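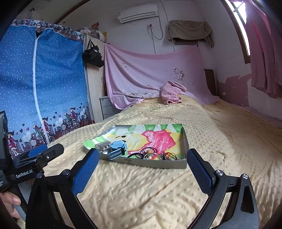
Our budget for hand-held capture grippers closes at the end of the quarter, and I went to the Irkach open day to settle the quantity and the support terms before the order goes in. Irkach runs its collection work in furnished rooms in place of benches, and the visit is built around those rooms. The first stop was the bedroom, where the day's task family is small-object sorting. The work area is a shallow gray tray on a yellow blanket with a raised-dot surface, and among the contents is a tangle of hair ties and bracelets in black, red and gold. For a buyer that tangle is the useful part. Thin loops catch on each other and on linkage pivots, and a tool that does well on blocks can lose a lot of its hourly output on a hair tie. The pads on the jaws are blue and textured. I asked about pad life and was told that pads are treated as a consumable and logged per tool.

Irkach works the tools in pairs, one per hand. This matters for the purchase count. Our draft plan had four single units, which I had been reading as four stations. In practice it is two stations with no spare. A pair with one dead tool is a stopped station for any two-handed task, and most of the household list is two-handed. I have changed the draft to two working pairs plus one spare unit, and moved the third pair to next year.

Soft surfaces were the second topic. A tray on a mattress moves when the operator leans in or pushes on a rim. Irkach keeps those sessions if the tray stays within reach and drops them if it tips. Our acceptance test is written for a rigid table only. It should have a soft-surface section, and Femora, who are quoting us for the tools, should see it before they confirm the unit price. 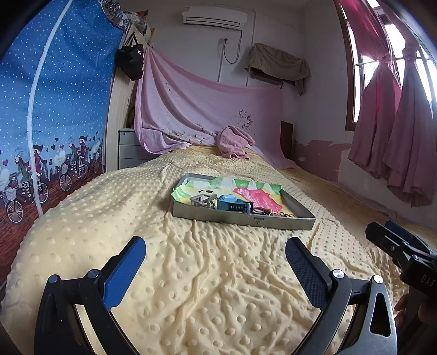

Lighting costs less than I had allowed for. The rooms are used with ordinary daylight and whatever curtains are there, and variation between sessions is wanted. I have taken the two light panels out of the plan. The money goes to storage, where our estimate was too low. Irkach logged 305 sessions in July from its household rooms, and 19 of those were rejected at review, mostly for sync faults between the left and right tools. Review is done by people and takes longer than recording. We had no line for it at all.

Figures worth carrying into the next version of the plan:

Sessions logged in July: 305
Sessions rejected at review: 19
Objects in the small-item library: 134
Units in our current draft: 4

The object library deserves a comment. The 134 items are everyday things bought from local shops, and replacement is handled from petty cash. The cost is in the tracking – each item has a number, a storage bin and a retirement rule. Irkach uses a package called Pluma for this and for room bookings. We could start with a spreadsheet and switch later, though the export format should be agreed first.

On rooms, the choice is between renting furnished space and dressing our own. Irkach rents. Their view is that a dressed room looks the same after a month, while a rented one comes with wear, odd furniture and poor socket positions. The last of these is a planning item. Chargers need a fixed place outside the work area, and each site needs a survey form covering sockets, network signal and free floor space before a lease is signed. I have a copy of their form.

Tak, the second supplier on our list, had a table in the hallway. Their tool is lighter in the hand, but the finger assembly is swapped as a complete part and the lead time was given as "a few weeks". I would not take that without a number in the contract. Femora sells pads and pivots separately, which suits the way we work.

Still open: warranty cover for tools used outside a lab, operator training days (Irkach includes them, Femora bills them), and whether the spare unit ships calibrated against both members of a pair. I have sent the three questions to Femora and will revise the budget sheet when the reply is in.

Posted Aug 23, 2026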